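Progress note for May, Stelodico walkway and forecourt upkeep
Prepared for Darius Sepp at Javcombe

Hi Darius - a quick catch-up on the paving work before the next payment goes through. The short version is that we've walked the whole route, the hedge side is in good shape, and the money question is going to be the open concrete at the far end.

**Hedge side**

I started with the long straight stretch because it gets the most feet. The big slabs are holding up nicely, the joints are easy to follow, and all I wrote down was light scuffing and a few faint stains. I'd leave it off the repair list this year.

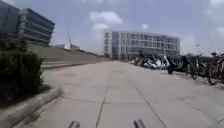

*Main walkway, hedge and curb on the left*

The curb is my favorite bit of the whole site (I know, I know). It keeps the planting off the slabs, and the hedge is trimmed boxy, to about waist height. Pētersons quoted us for two cuts a year and I've said yes to that. There's a bit of budget left on the planting line, and I'd love to keep it for the trees and shrubs behind the hedge if you're okay with that.
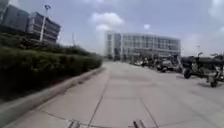 *Hedge and walkway, with the forecourt opening up on the right*

**Open paving**

Now for the less cheerful part! Over by the towers the concrete has cracked, and one long jagged crack even branches as it goes. Bukex priced a rout-and-seal for around 280 feet of cracks and joints, and I've asked them to split the quote so we can do the worst of it first.

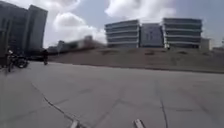

Normunds Kairys thinks sealing is money down the drain unless somebody checks the base underneath, and he'd sooner see a couple of panels lifted before anyone signs with Bukex. I went back and forth on it and I think he has a point, so I've added two test panels to the plan. That pushes sealing back by five weeks or so, but it stays inside the same budget line.

Parking is the other thing still open. The scooters and motorcycles need a proper strip of their own, and I've penciled in 50 painted bays along the building side. 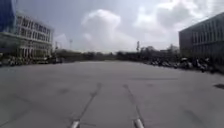 Paint has to wait until the cleaning is done, and I'm still chasing a date for the pressure washer. Could you let me know whether the bays can come out of the paving line, or if you want them billed separately? Everything else can carry on as it is for now.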